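I don't believe in the nine-minute song

Every few years a band I used to like decides it has outgrown the three-minute song. This time it's Floladen, and the new record, Sostside, opens with a track that runs 9 minutes before anybody sings a word. The press notes call it "patient." I had other words for it by the second listen.

I should say where I'm coming from. I bought their first two records and drove to Tidovstead to see them in a converted grain hall when there were maybe 80 of us in the room. They were tight and a bit mean and they finished songs before you were ready. I liked that a lot.

The new songs never seem to want to finish. "Quintana" has a great bass line, and then it has the same bass line for so long that I got up and made toast. Reviewers keep calling this hypnotic, and I think a few of them were just doing email. The title track is supposedly built on a hymn from 1798, which sounds impressive until you try to hear it. I've tried on headphones and in the car. There's an organ sound in there, sure. Plenty of records have an organ sound in them. 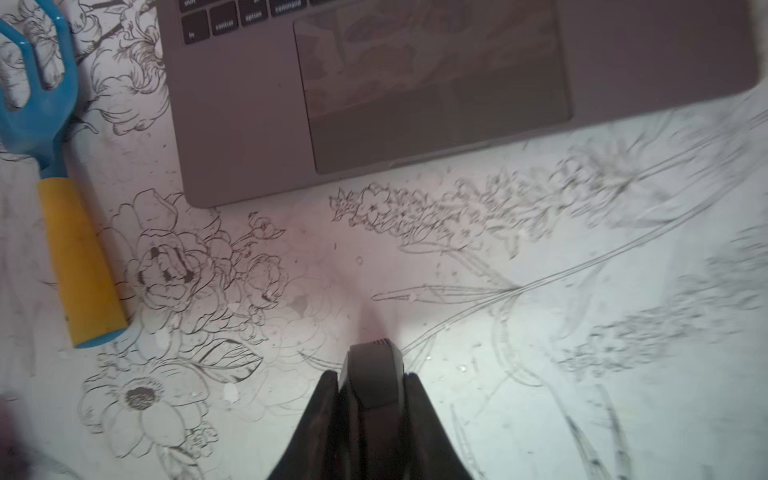

So is the long version of "Quintana" worth hearing over the single edit? Only for the last two minutes, when the drummer finally gets bored and starts pushing everybody else around.

Then there's the vinyl. It's a numbered edition of 1077 copies, a figure the label says "has meaning for the band" and won't explain. My guess is that it's what the pressing plant had room for. I've been buying limited editions long enough to remember several that came back a year later in a different color, and I'd bet lunch on this one doing the same by July.

I'll still go see them when they come through, because live they might cut these things down to size. A friend who caught the opening night says the hymn one went on even longer. She loved it, but she also loves airport novels and drum solos, so I'm keeping my ticket money in my pocket until I see a set list.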